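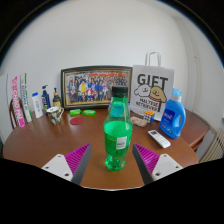 **How much of a household's soft drink packaging ends up in the recycling bin?**

In the homes I surveyed, most of it does. Out of 327 empty drink containers recorded over the survey period, 15 went into general rubbish and the rest went into the kerbside recycling bin or back to the depot for the refund.

## Background

My project looked at what people on the Skalton side of town do with drink containers once they are empty. I picked the topic after our class visit to the Truso depot in October, where the staff told us that a lot of containers turn up in the wrong stream. My supervisor, Ziad Kassab, suggested keeping the survey small and getting the recording right.

I only looked at drinks containers: plastic bottles, cans, glass bottles and cartons. Milk bottles were left out, as were the large water cooler bottles two of the homes had delivered.

## Method

I asked 7 households to take part. Each one got a tally sheet for the fridge door and a pen on a string. Every time someone finished a drink they put a mark in one of three columns: rubbish, kerbside bin or depot. There was also a space for comments, which got used more than I expected.

The sheets were collected at the end and typed into a spreadsheet. One sheet had a coffee ring over the depot column and I had to go back and check it with the family. Another home had added its own column for "left in the car". I moved those marks into whichever column the containers ended up in.

Each household also answered four short questions:

- Who usually takes the bins out?
- Do you take the caps off bottles first?
- Do you rinse containers?
- How far would you travel for a refund?

## Results

Cans were the most likely to go to the depot. They are light, they squash down and people were happy to let a bag of them build up in the garage. Glass mostly went in the kerbside bin. Cartons caused the most arguments, and two families had different rules for them depending on who was home.

The cap question gave mixed answers. Some people had been told to leave caps on, some had been told to take them off, and one household saved them in a jar for a school collection. The leaflet from the Moussa Street library says to check with the local depot, so it didn't settle anything.

Rinsing was more common in homes that had ants last summer.

## Problems with the survey

The group is too small to say anything about the whole area. All of the homes were people I know or neighbours of people I know, and they knew what the project was for, so they may have been more careful than usual. I also can't tell how many drinks were never marked down — teenagers were named as the main problem in the comments.

If I did this again I would ask Nesar Apartments to take part as well. Flats share their bins and have less room to store bags of cans, and I think the depot numbers would drop. A target of 1000 containers would be better too, but that would need a longer survey and more helpers.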